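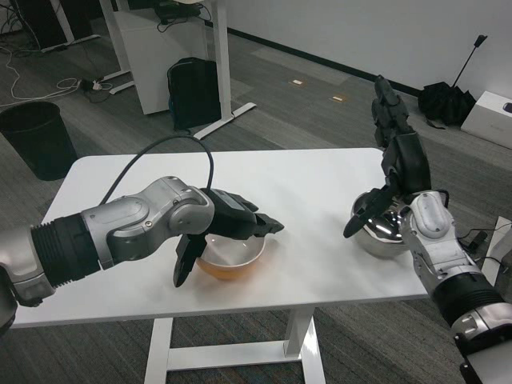
Clondau bowl pair, orange and steel, on the white table

Clondau Bowl Pair (one orange, one polished stainless)
Item no. 1184
Sold as a pair. In stock, ships from Bakent.

I went back and forth on selling these together, and I'm so glad I did! The orange bowl was in the shop first, and people kept buying one and then writing to me a month later for something to put next to it. I tried a plain white bowl beside it (boring), then a darker one (fought with it the whole time), and then Pascal Gerlach, who packs with me in the mornings, stuck a steel mixing bowl next to it on the shelf while he was cleaning up and I yelled across the room for him to leave it there.

So now they're a pair. The orange is all on the outside, and the rim and the inside stay light, so whatever you put in it keeps its own color. Soup, cherries, keys, it all looks good in there. The steel one is just a really nice shiny bowl. I use mine for whisking eggs and then I wash it and put chips in it, same evening.
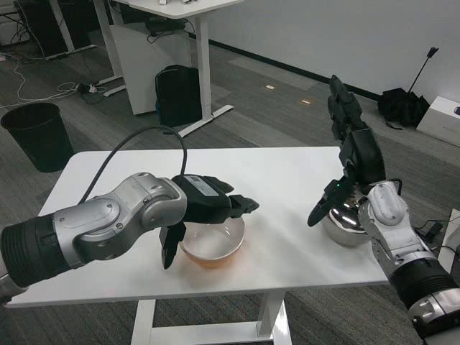
Orange bowl on the left, steel on the right. Note the warm tint on the tabletop by the orange one.

My favorite thing about the orange bowl is what it does on a pale surface. You get a little glow of color around the foot of it, and I have watched customers pick it up to check whether something leaked. Nothing leaked! It's the outside of the bowl bouncing onto the table. On a dark wood table you won't see much of that, so if the glow is what you're after, put it on something white.

The steel bowl does the opposite trick and picks up everything near it. Windows, your sleeve, the lamp. If you're a person who minds fingerprints, you should know it shows them. I wipe mine with a dry dish towel and move on with my life.
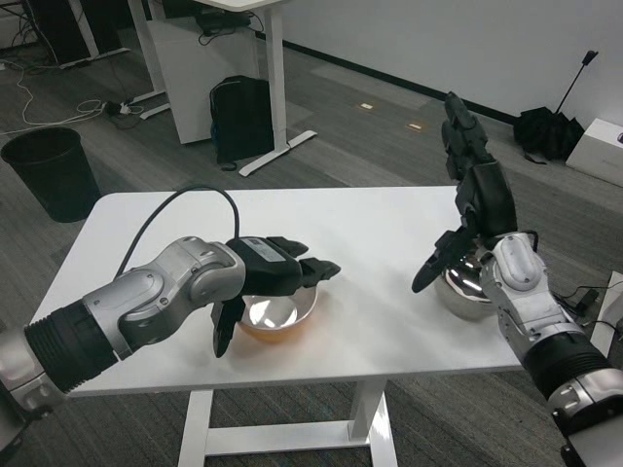 Size questions come up a lot, so: the orange bowl holds some 400 ml if you stop a finger short of the rim, and that's a proper serving of oatmeal or a pretty generous one of ice cream. I wouldn't toss a salad in it. The two bowls don't nest, sorry, I've tried it both ways. I keep them side by side on the open shelf over the sink and they take up less room than my toaster.

People also ask if I'll split the pair. I will if you've broken one, just write and tell me which. Otherwise they go out together, wrapped separately in the same box with the Foulkes paper sleeves (save the sleeves, they're great for stacking plates when you move).
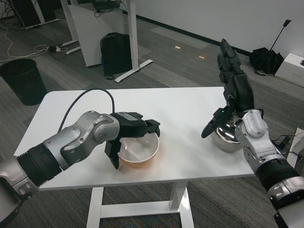 CARE AND SHIPPING

Wash both by hand with a soft sponge. No steel wool on either one, please, the polish on the stainless won't forgive you. Keep both out of the microwave. Dry the steel bowl right after rinsing if your water is hard like ours, or you'll get spots.

Orders in before noon go out the same afternoon. The last batch was 84 pairs and it was gone by September, so if the button says "sold out" leave your email and I'll write when the next one lands.

Goes well with: Batar serving spoons, Foulkes dish towels (the striped ones)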